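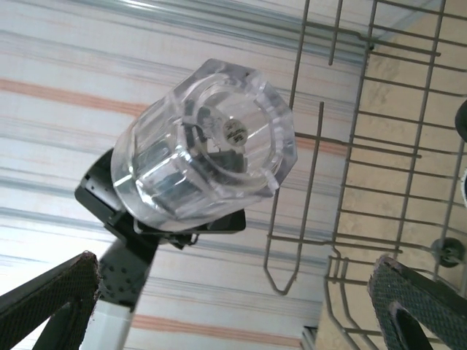
4. Loading cups and glasses in the rack

This section is for drinking vessels only. For plates, see section 3. For knives and forks, see section 5.

The rack is an open wire basket. It has upright tines on the floor, in rows, and a raised wire loop for carrying. You can use it on a table or on the worktop beside the sink. The surface must be flat and must stand water.

4.1 Before you load

1. Put the rack on the table with free space on all sides. Keep at least 50 mm between the rack and the wall, so the air can pass.

2. Press lightly with your hand on each corner. If the rack rocks, turn it a little or choose another place. Do not put folded paper under it, the paper becomes soft and the rack will sink on one side.

3. Lay a dry cloth or the Luduso mat under the rack. The mat is sold separately (order number 417). Without a mat, water can collect on the tabletop and leave rings.

4. Rinse every cup and pour out the rest of the water. Look also into the underside of the base. Many plastic cups have a recessed base, and this small hollow holds water when the cup is turned over.

5. Remove paper labels before the first wash. A round label in the middle of the base is easily forgotten. Soak it for some minutes in warm water, then push it off with the thumb. Do not scrape a clear plastic cup with a knife, as the scratches stay visible for ever.

Note: If glue remains after the label is off, rub it with a drop of cooking oil and wash the cup again.

4.2 Order of loading

Load the back row first and come forward. In this way you do not have to reach over cups which are already standing.

1. Put the tall cups in the back row. Leave a finger of space between one cup and the next.

2. Put the smaller cups in the middle row. A small cup placed behind a tall one is hard to find and is often left in the rack until the next day.

3. Put small glasses in a front corner. Glass should not touch glass. If you have two glasses, use two corners.

4. For drying, turn the cups with the mouth down. A cup which stands upright in the rack will keep the last water in its bottom. Upright is allowed only when the cups are dry already and you use the rack for storing.

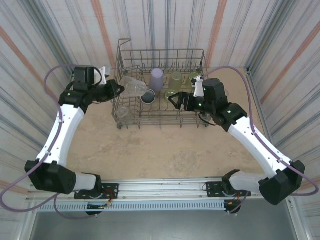
5. Check if any cup is lying on its side. Lift it by the base end and set it again between the tines. Hold the neighbouring cups with the other hand when the row is full.

6. Do not stack one cup inside another while they are wet. They can stick together, and with thin plastic it is possible to crack the outer one when you pull.

Caution: Do not press a cup down over a tine by force. If it does not go, the cup is too narrow for this place. Move it to the end of the rack or lean it against the side wires.

4.3 Faceted cups

Cups with flat, angled sides need a little more attention than round ones. The water stays in the corners between the facets, and on clear plastic it dries to white marks.

1. Shake the cup once over the sink before you put it in the rack.

2. Place it so that a flat side, and no corner, rests against the wire. It will then turn less when you touch the rack.

3. After nearly 80 minutes the cup is normally dry outside. Wipe the recessed base with a dry cloth, as this part is the last to dry.

4. If white marks remain, wash with a spoon of vinegar in warm water, rinse and dry by hand.

4.4 Mixed colours and materials

Coloured and clear cups can go in the same rack. New cups in a strong colour should be washed alone the first 2 times. Keep the glass ones away from the place where you take the carrying loop, so that your knuckles do not push them over.

Caution: Never carry the rack by the loop with one hand when it is loaded. Take the loop with one hand and support the opposite end with the other.

4.5 Emptying

1. Take the front cups first, then the middle row and at last the back row.

2. Lift each cup straight up until it is free from the tines.

3. Pour away the water from the mat and wipe the wires with a cloth. Once a month, wash the rack with warm water and mild soap and let it dry upside down.

Note: Brown spots on the wire usually come from salt in the water. Rub them with a soft sponge only. Steel wool will damage the surface and more spots will come.

Text of this section: Rhun Voyle, Bemthorpe. Corrections are welcome by post or through the shop where you bought the rack. Section 5, Cutlery, follows on the next page.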